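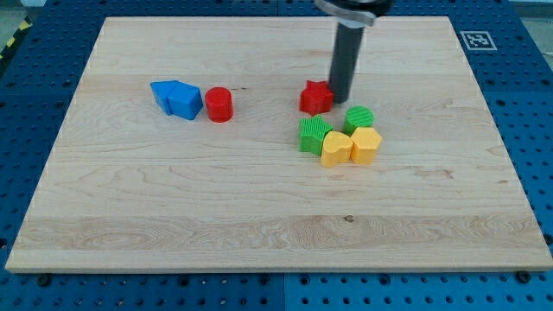 Colored shape blocks on a maple board.

I swore I wouldn't be a stroller person. Then our second baby came along, our toddler stopped wanting to walk anywhere, and I spent three weeks of nap times reading about double strollers with one hand.

We ended up with the Listmont, the side-by-side one, and we've had it since December. My sister-in-law Noura has the Plilent tandem, so I got to push hers around the block a few times before I made up my mind. Hers is narrower and it looks so much nicer! But whoever sat in the back seat of that thing had a great view of fabric, and my son let me know how he felt about it all the way home.

The Listmont steers like a dream when both kids are in it. With only one kid it pulls a little to the heavier side (you get used to it, sort of). It fits through our front door and the pharmacy door. It does not fit through the door at my favorite coffee place, so I now drink a lot of coffee on the sidewalk.

The fold took me 10 tries to learn. There's a strap under each seat and you have to pull them both together, hard, harder than feels right for something that cost that much. My husband got it on his first try and was unbearable until Sunday.

Things I'd change: the basket is hard to get into when the seats are reclined, and the cup holder is sold separately. Really?? The sunshades are huge though, and the brake is a flip-flop-friendly pedal, which I cared about way more than I expected.

We've had one flat tire so far. The pump that comes in the box is tiny but it did the job, and I keep it in the diaper bag now, next to the emergency crackers.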